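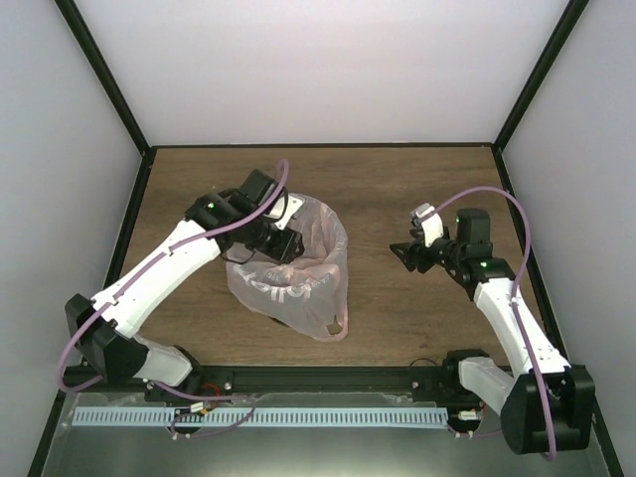 A thin plastic bag standing open on a wood-grain surface, its front side folded lower than the back.

The plastic carrier bag, known in many homes simply as a poly bag, is a light bag made from thin plastic film, most often polyethylene. It is used for shopping, for lining small bins and, once it has done its first job, for all manner of odds and ends about the house.

Because the film is so soft, an empty bag seldom stands up by itself for long. People who pack a good deal often turn the rim down into a cuff - a homely little trick that stiffens the mouth and leaves both hands free for filling.
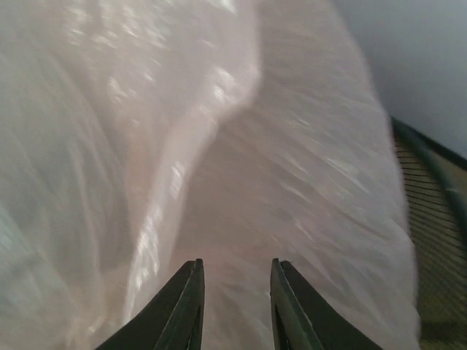
Crumpled translucent film, with a long pale fold and small glossy reflections.

Creases are part of the bag's character, and smoothing them out with the palm before folding makes for a much tidier drawer. Some households fold each bag lengthwise and then into a small triangle, while others are quite content to stuff the lot into one larger bag hung behind the kitchen door.

See also: Bin liner; Shopping bag; Tote bag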